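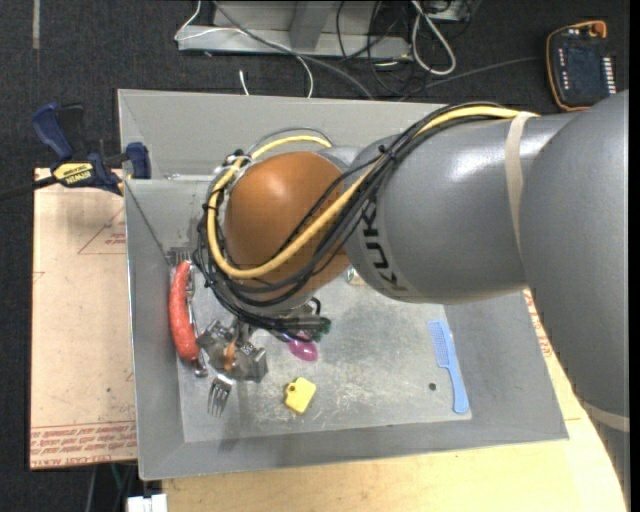

ok cord thread, it's November and every garage in Markumby is about to get turned inside out for the porch lights. I have killed so many extension cords. Mostly by yanking them tight around corners and leaving them that way till spring. What you want is slack at the bends, like the thick yellow cable up there, curving around and looping back over the top with the black ones alongside. Big lazy curves. Your cord behind the couch should look like that and it doesn't, does it

mine didn't either

started caring about this after the electric bill came in at 342 dollars and I went around unplugging stuff to see what was on. found a cord under the rug in the hall. flat. like a noodle somebody stepped on for two years. which we did

do not run cords under rugs!! I knew this. my mother told me this. did it anyway bc the outlet in the hall is on the wrong wall

so. wrapping. if you wind it around your elbow and hand like everyone's dad, you put a twist in every turn and by February it's a pile of pretzels. The wires inside are twisted too you just can't see it

over-under is the fix. one loop normal, next loop you flip your wrist so it goes under. feels wrong for a whole evening, then you never think about it again. I practiced in front of the tv

test: hold one end and toss the rest across the yard. should land mostly straight. if it knots up you missed a flip somewhere

(make sure you didn't pull the end through the middle of the coil. THAT is how you get the knots. did this in front of my brother in law after a whole speech)

Anoma Selvanayagam two doors down used to rig lights for community theater and she ties hers with a scrap of cotton string, left on one end of the cord so it never gets lost. I have bought so many velcro ties. so many. no idea where they go

she also writes the length on a piece of tape by the plug. I now own a cord that says 38 and a cord that says 52 and I cannot tell you how much yelling across the lawn this has saved

(52 is from the garage to the maple. 38 is porch to mailbox with a bit left over. yes odd lengths, both got cut down and new plugs put on after the mower thing)

the mower thing: I mowed one

anyway thickness. the number on the jacket is gauge and it goes backwards, smaller number = fatter wire. 16 is fine for a string of LEDs. a space heater should go straight in the wall, no cord, no strip, I don't care how cold your desk is

had a Voltach strip under my desk with a heater in it. smelled like hot pennies one night around supper. plug end had gone brown. that was a bad evening and I was lucky

also outdoor means outdoor. look for the W on the jacket. the skinny brown one from the kitchen drawer is not going out in the snow with the inflatable penguin

went to Munasinghe Hardware for a reel bc I figured a reel would make me a better person. got the Briken with the crank. It's ok. the crank handle pinches your knuckles and the feet are too narrow so it tips when you pull from the side

and if you use a reel for anything that draws real power unroll ALL of it first. a cord wound up tight holds its heat in. guy at the counter told me that and then sold me the reel lol

what I do now is hooks. wide ones, the kind for garden hoses, so the coil hangs on a curve instead of a nail. A nail puts a kink in the top of every loop. ask me how my orange one looks

don't hang them over the water heater either. or in direct sun by the window, the jacket goes stiff and chalky and then it cracks when you bend it in the cold

speaking of cold - bring the cord in the house for an hour before you uncoil it. stiff cords fight you. warm ones lay down nice

check every one before it goes up. run it throught your hand slowly, unplugged, feel for nicks and flat spots. look at the prongs. missing ground pin = trash. cut the plug off first so the next person doesn't fish it out and use it

electrical tape over a nick is not a repair. it's a decoration. I had three decorations

and plug the lights into a GFCI outlet, the one with the little buttons. press test, press reset. if test does nothing call someone who does this for a living

total for the new cords, hooks, string: less than I spent on the stupid reel. took me an afternoon plus one break for soup

lights go up tomorow if the wind quits. the maple is first. will report back on the penguin

Comments

dottie_k: the string trick!! my grandfather did this with baling twine and I completely forgot

pauls_porch: elbow wrapper for 40 years, cords are fine

> pauls_porch replying to himself: went and looked. they are not fine

marnie in the valley: do you do over-under for hoses too? mine are a mess

> author: yes but only the short one. the long hose wins every time, I just make a big pile and walk away

ruthless_gardener: same reel here, I screwed it to a square of plywood and it stopped tipping

hollis: what was 3000 watts doing on one outlet at my in-laws last year, I still think about it. two heaters and a strip

> author: hollis NO

Last updated: November, 9:40 pm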